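Workshop tips: setting up a bench for block-spelling trials

Notes from the Flillura bench, Brerkerstead. Last revised in July.

The task is simple to state. A word is written on a small whiteboard, and the arm has to pick lettered wooden blocks out of a pile and line them up so they spell it. The tips below come from running the task at two benches, with a wrist camera as the only view the policy receives. They deal with the bench and the record keeping. Training settings are in the Gestance notes.

Whiteboard

Stand the board upright on its own feet at the back of the work area. A board lying flat disappears from the wrist view as soon as the gripper drops to grasp height.

Write in capitals, large enough to fill most of the board. Use one marker colour for a whole session and record it. Going over a stroke twice is fine and need not be corrected; we keep uneven handwriting in the set on purpose.

Wipe with a dry microfibre cloth between words. Every 2 sessions, clean with isopropyl alcohol to take off the ghosting. Faint ghosting did no measurable harm in our trials. A whole legible word left underneath did.

Glare is the main nuisance. Angle the board a few degrees off the line between lamp and camera, check the wrist view at the start pose, then check it again at grasp height. A band of glare that crosses a letter but leaves its outline readable is acceptable. If a letter can't be read by a person looking at the same view, log the trial as "prompt obscured" and score it separately.

Counter and background

A glossy, veined counter is harder for the policy than matte grey board, and we now prefer it for evaluation. Policies trained only on plain grey lost centring accuracy when moved to a patterned surface. Mixing both during collection closed most of the gap. The same applies to walls: leave the busy wallpaper up.

Unrelated household items may stay on the counter, provided they are outside the reach of the gripper and are not moved mid-session. Note them in the log.
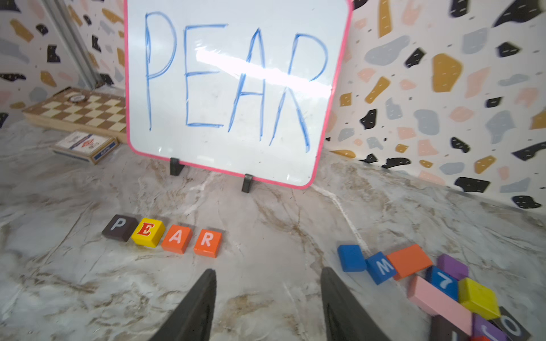
Intan Sinaga wrote in to disagree with the section on clutter. Her view was that objects left in one place for a full session become landmarks, and that the policy may be using them to find the row position. She suggested moving them between words and comparing placement error. At Forsyth they do this after every 7 words, she said, and it adds very little time to a session if one person resets the blocks while the other shifts the items.

The point is fair. We have adopted the 7-word interval for evaluation runs and left collection unchanged until the comparison is finished.

Blocks and pile

Keep spare blocks in the pile after the word is complete. A pile that contains only the required letters turns the last pick into a trivial one and inflates the score.

Include blanks, digits and a few long rectangular pieces as distractors. Vary the colours so that no letter is tied to one colour across the set. Two letters in the same word may share a colour.

Tip the pile out by hand and leave it as it falls. Straightening it removes the overlapping grasps that cause most of the failures.

Sand any splintered edges before use. Fingertips wear quickly against rough timber, and a worn tip changes the grip enough to show up in the results.

Scoring

Score spelling and alignment separately. For spelling, the letters must read left to right in the right order with faces up. For alignment, measure the largest offset of any block centre from a straight line fitted through the row. A slight curve is common and should be recorded as a number, not as a fail.

Our current set holds 4,000 demonstrations, with 700 trials held out for evaluation. Do not reuse held-out words in collection, even on a different counter.

Packing up

Wipe the counter with a damp cloth and mild detergent, then dry it. Dried cleaner leaves a haze that alters the reflections. Cap the markers and store them flat. Return the blocks to a lidded tub, and check the log for missing entries before the lamp is switched off.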